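Floor sweeping compound

From the Kenon Household Reference

Floor sweeping compound, also sweeping compound or just "sweep", is a loose material scattered on a floor before sweeping so the dust sticks to it and doesn't fly up. Usually sawdust plus oil or wax, sometimes sand. Used in shops, schools, warehouses, barns. Less common in homes.

Contents
Makeup
Use
History
Regional names
Problems
See also

Makeup

Two main kinds, oil based and wax based. A water based kind exists too but dries out in the can, so it's mostly mixed fresh. Base is sawdust, fine to medium. Sand or grit is added for rough concrete, left out for anything with a finish. Color is dye only, green or red in most cases, and says nothing about strength. Pine or cedar scent is common.

Old home versions: damp tea leaves, damp newspaper torn small, wet bran, snow brought in from the yard. Tea leaves were the usual choice for carpets. They had to be rinsed first or they left brown marks.

Use

A line of compound is laid along one wall, then pushed across the floor with a push broom. Short strokes. The line picks up dust as it moves and gets darker. Once it looks dirty all through it's done and goes in the trash. Light compound can be used a second time on a floor that isn't very dirty, though most makers advise against it.

Oil based goes on sealed or unsealed concrete. Wax based for wood, tile and linoleum. Carpets, neither one. A patch test in a corner is normal on older wood.

History

Damp sweeping is much older than the product. Household manuals describe wet sand and wet leaves long before anything was sold in a can. Packaged compound came in with large stores and schools, where dry sweeping put dust on the goods and desks.

In the river town of Mirkness the Hamel sawmill sold its waste to a mixing shed across the road, which bagged it under the name Kaltano. Drums held 181 pounds, an odd size that came from the barrels on hand and not from any standard. At its peak the shed shipped some 400 drums a year, most of them in November ahead of the muddy season. Kaltano came in 2 grades, plain and gritted. The plain grade was sold to schools and was was known for a strong cedar smell that people from the area still bring up.

Sales fell off once dust mops and vacuum cleaners got cheap. The shed closed, the mill went on without it.
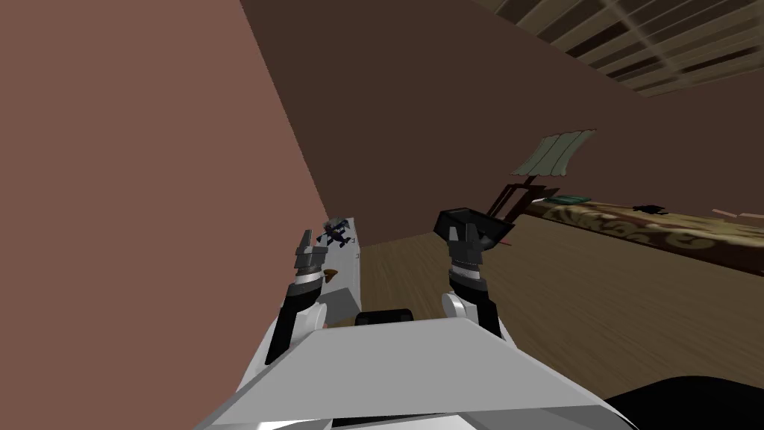

Regional names

"Sweep" or "green sweep" in shop talk. "Red dust" in a few places, confusing, because it is also used for brick dust. Around Mirkness any brand is called kaltano, lower case, and to "kaltano a floor" means to sweep it properly, corners included.

Problems

Oily compound left sitting on a floor will stain, overnight is enough on bare wood. Can make tile slick. Used material should be kept away from heat, as oily sawdust can warm up by itself in a closed bin. Metal can with a lid is the ususal advice. Gritted types scratch varnish.

Not meant for liquid spills. Those take an absorbent, normally clay, sold in similar bags and often mixed up with it.

See also

Push broom
Dust mop
Sawdust
Clay absorbent

Page last changed May 3, 2019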